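Grarkidia Footwear Returns – Working Group on Box Handling
Minutes of the meeting held on 20 Sep 2020

Present: Poonam Mathur (chair), Ama Dramani (minutes), two members from Calline, one from Hestar.
Apologies: Dankwa warehouse desk.

1. Previous minutes
Accepted with one correction. The storage figure for bay 2 should read 302 boxes. The earlier version had the figure for bay 3.

2. Matters arising
The label printer has been moved next to the scales. The roll width is still wrong and Hestar will send the correct stock. Old rolls are to be kept for shelf tags.

3. Condition of returned boxes
Poonam Mathur reported on the January returns. Of the boxes set aside for repair or replacement, 129 were rejected for damage to the lid or to the folded edges. Crushed corners were recorded separately and are not in that figure. Calline asked whether surface scuffs had been included. They had not.

Pictures for this item, red shoebox on the desk and open box:

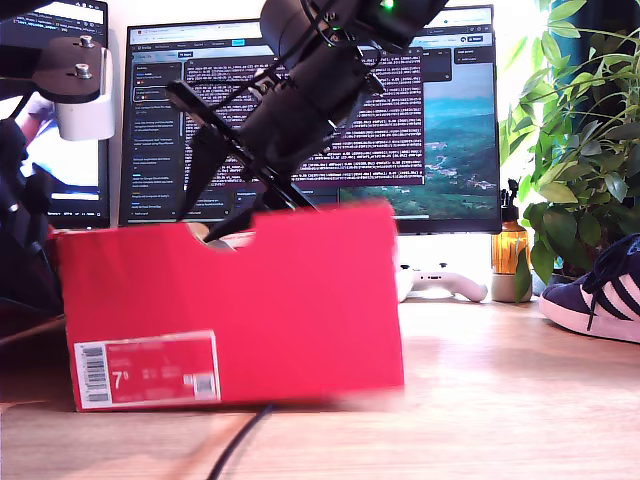
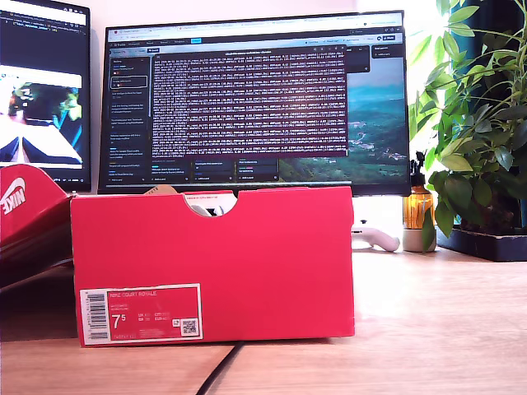
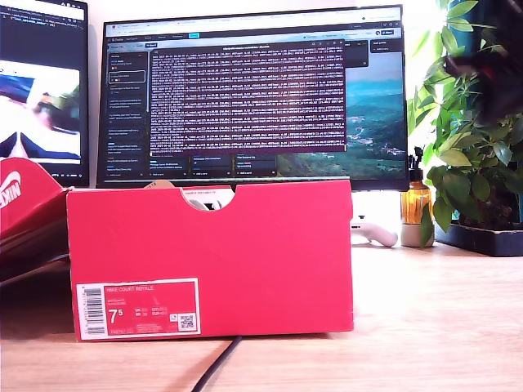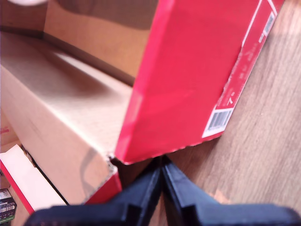

The group then discussed what should be recorded when a box is checked in. At present the sheet asks for brand, size and a single grade for condition. Calline considered one grade too coarse, as a box with a sound base and a bad lid gets the same mark as one with a split base. It was noted that the printed label on the end product is not written the same way everywhere: the red box has its size as 7½, and staff have been entering this as 7.5, 7-5 and 7 1/2. Searches on the sheet then miss entries. Agreed that sizes are entered with a decimal point and that the barcode is scanned first where it can be read. Torn edges are to be recorded by position – lid, front wall, side or base – with a short note if bare cardboard shows.

Hestar asked if a thumb notch in the front panel should be treated as an opening for dust. Agreed that it should not. Notched boxes are stored with the notch facing the aisle.

4. Lids
Ama Dramani proposed that separate lids stay with their own box at all times during checking. Lids put down in a shared pile have been matched to the wrong size. Agreed. The lid goes to the left of the box, printed face up, and is put back before the next box is opened. Hinged lids are checked along the fold only.

5. Replacement cartons
Hestar quoted for plain cartons in lots of 2000. Delivery is to the side door. The group did not accept the quote, pending a sample in the heavier board. Calline will supply inside measurements for the three common sizes. Plain cartons will need the size label on the short end.

6. Actions
Poonam Mathur – revise the check-in sheet, with a separate grade for lid and base.
Ama Dramani – correct existing size entries on the sheet.
Calline – inside measurements to Hestar.
Hestar – carton sample and label stock.

7. Any other business
Dankwa has asked for the tape guns back. Two are missing from the bench drawer.

Next meeting to be arranged once the carton sample has arrived.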